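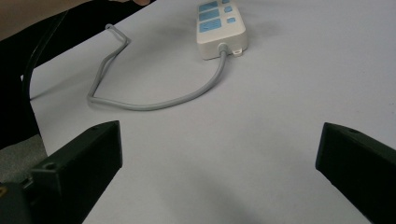 1/ A long thread about getting the electricity bill down in a rented flat, for everyone who asked after I moaned about mine on Sunday. Make a cup of tea first, I do go on a bit. I'm not an electrician, only a tenant with a meter in the hall cupboard and rather too much interest in it now.

2/ Some background. I moved to Drelen for work and took a first-floor flat on Plarkent Road, which has lovely big windows and storage heaters older than some of my colleagues. No gas at all. I'd only ever lived in places with gas before, so I carried on as I always had and then opened the first proper winter bill standing up. I sat down for the rest of it.

3/ The very first thing I did was read the meter myself and send the number in. I'd been on estimated readings for months without noticing (it does say so on the bill, in small grey letters near the bottom). Prollalell, who supply the whole building, put it right within the week and I got a little bit back. A little bit! But I'd have taken anything.

4/ Then I went round of an evening looking for all the things that sit there glowing to themselves. The telly, the box under the telly, the speaker, the printer I use when I need to send back a parcel. Gather as many of them as you can in one spot and you've got a much better chance of remembering to turn them off at bedtime.
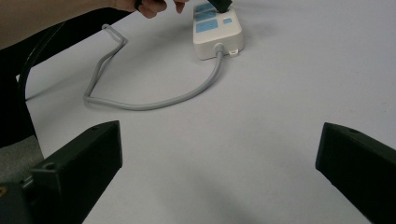 Hand on the plug, blue sockets down the strip.

5/ I want to be fair about standby, though, as people can get very excited about it. Modern tellies sip hardly anything. Older kit is the greedy stuff, and so is anything that stays warm to the touch when you aren't using it. My old stereo was warm all day long, bless it, and it had been warm all day long for years.

6/ If you can borrow a plug-in energy monitor, please do. Our library lends them out like books, and I had one for a fortnight and went round the flat with it like a small child with a magnifying glass. You plug it into the wall, plug the thing into it, and read off what it's using. The fridge wants leaving on it for a full day to be any use, what with it coming on and going off as it pleases.

7/ What I learned from the fortnight, in no sensible order: the fridge was fine. The dehumidifier was hungrier than I'd thought, but worth it to me, with the damp in that back bedroom. The lamp with the nice shade still had an old-fashioned bulb in it and I felt quite ashamed.

8/ The fridge did want a kinder spot, mind you. I had it pushed hard up against the wall beside the cooker, and my sister-in-law pointed out that the back needs room to breathe. I pulled it forward, hoovered the fluff off the coils (so much fluff) and wiped the door seal with warm soapy water.

9/ The kettle next. I own a Hovland one, a leaving present, and it has a window up the side that I'd never once looked at. I was filling it to the top for a single mug. Now I fill the mug from the tap and tip that into the kettle, and it boils before I've found the biscuits.

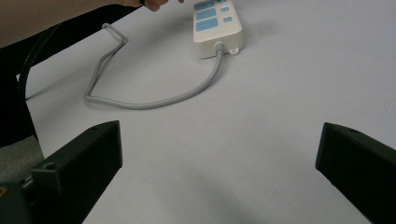 Can you plug one extension lead into another if the first one is full?

Please don't. It's very easy to draw more than the first lead is meant to carry, and then it can overheat. Get a single longer one instead, check the rating printed on it, and put heaters, kettles and washing machines straight into the wall.

10/ Sorry, lots of you asked that in the replies so I wanted it up here with the rest. While we're on the subject, unwind a reel all the way before you use it for anything powerful, and don't run a lead under a rug. I did that for years at my old place and I go a bit cold thinking of it.

11/ Storage heaters! These deserve a thread of their own and may yet get one. There are usually two dials, and I had them the wrong way round in my head. Input is how much heat it takes in overnight, while the electricity is cheap. Output is how quickly it lets that heat go. Turn the output right down before bed, or you'll have a toasty hall at four in the morning and a cold sitting room by teatime.

12/ Do check you're on the right sort of tariff for them, too. Mine has cheap hours overnight and dearer ones in the day, and the changeover isn't at the same time for everybody. I rang to ask, wrote it on a bit of card and stuck it inside the cupboard door. The washing goes on with the delay timer now so that it finishes just before I'm up. (I'm in when it runs and I'd rather be, for safety. The smoke alarm gets tested on the same morning I change the sheets.)

13/ Washing at 30 has been perfectly all right for nearly everything. Towels and bedding I still do hotter. I haven't used a tumble dryer since I moved, as there's no room for one, so it's an airer by the window and the dehumidifier humming away beside it with the door shut. A shirt is dry by morning if I've spun it properly.

14/ The best money I spent was on draughts. Brush strip for the bottom of the front door, foam tape for the sash in the bedroom, and a thick curtain I found secondhand and had to take up by hand over two evenings. I asked the landlord before sticking anything down and got a cheerful yes by text, which I've kept.

15/ I also moved where I work. I'd been at the far end of the flat heating a whole room for one person with a laptop, and now I'm at a table near the heater that's on anyway, with daylight over my shoulder until mid-afternoon. I'm so much less grumpy.

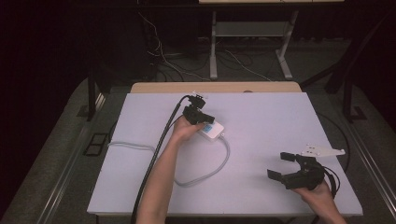 White top over the wooden table.

16/ How much did it all save? I can only tell you mine, and your place will be different. Over the year it came to roughly £200 less than the one before, and I spent 45 of that on tape, brush strip and the curtain. It was a milder winter as well, so I wouldn't swear to every penny. I think the heater dials did most of it and the standby business did the least, although that was the bit I enjoyed.

17/ If you're really struggling, please ring your supplier before the bill's overdue and ask what they can do. I put off ringing mine for weeks with a knot in my stomach and the woman on the line was kindness itself. Your council may have a scheme too, and so may the people who run your water, so it's worth asking them while you're in the mood for phone calls.

18/ Somebody wanted to know about heated blankets. I love mine. Buy it new, don't fold it sharply when you put it away, and don't sleep on it unless the leaflet says you can. I'll do the storage heater thread in July when nobody needs it, and then you can save it for the autumn. Send me your dial questions in the meantime, and do tell me what make you've got.

Last updated: Sunday, 7.20pm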